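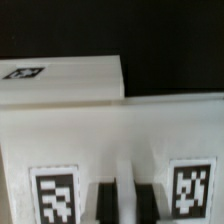 Posted by Catonia – Help Desk Coordinator, Algate Community Workshop

Home Tickets Shared Printers Room Booking Contact

Ticket: Shared label printer skips every other label
Status: Closed, with one thing to watch
Last updated: March

Hello everyone, and thank you for being so patient with us over this one. I know a good many of you had newsletters and seed packets waiting, and I promised I'd write up what we did so the next person on the desk doesn't have to start from scratch. It got a bit long. Get yourself a cup of something.

What was reported

The Talen label printer in the front office started feeding a blank label after each printed one. The first message came in at 9:15 in the morning from the seed library, who were partway through a run of 400 address labels and had gone through far more of the roll than they should have. By lunch we had the same complaint from the toy library and the quilting group, both printing from their own laptops, so I stopped wondering whether it was one person's settings.

First try: restart everything

I turned the printer off, unplugged it, waited a few minutes and plugged it back in. I restarted the office computer too. The first four labels came out beautifully and I very nearly closed the ticket right there, which would have been embarrassing, because the fifth was blank and so was the seventh.

Second try: the label size

The Kaijage print program keeps its own idea of how big a label is, and so does the printer's menu, and the two don't talk to each other as much as you'd hope. The program was set for a label 40 mm tall. The printer menu said 70 mm, left over from when we were printing the big shelf signs in the winter. I changed the menu to 40 mm, saved it, and printed a test strip. Better! We went from a blank after every label to a blank now and then, and I took that as a sign I was at least in the right neighborhood.

Third try: the gap sensor

Inside the lid there's a little sensor that looks for the gap between one label and the next. I opened the lid, took the roll out, and found a smear of label glue right where the paper passes over it, plus a fair amount of fluff. I wiped it with a cotton swab and a drop of rubbing alcohol, let it dry while I answered the phone, and put the roll back.

Please don't scrape at that spot with scissors or a fingernail. There was a small scratch beside it already – I'm not asking whose – and a new sensor would mean sending the whole printer away.

Fourth try: teaching it the roll again

With the sensor clean, I ran the setup feed. Close the lid, hold down the feed button until the light blinks twice, then let go. The printer pushes out a few labels and settles down by itself. I missed the second blink on my first go and got a printed page of settings instead, so if that happens to you, just try again. It does no harm.

Result

I printed a batch of 70 labels from the office computer and had no blanks. Then the seed library came back in the afternoon and finished their run with none either. The toy library printed from their laptop after that and were happy.

Still to watch

The quilting group told me they still had one blank label, right at the start of a new roll. I couldn't get it to happen again. My guess is that the roll was sitting a little loose on its holder, so do push the side guides in until they just touch the paper. If you see more than one blank in a row, write it in a reply on this ticket and tell us which computer you were using and which size of label, and I'll open it up again.

Leftover shelf sign rolls are in the bottom drawer of the office desk. If you use one, please change the menu back to 40 mm when you're done. I've taped a note inside the lid with the steps on it, in my best handwriting.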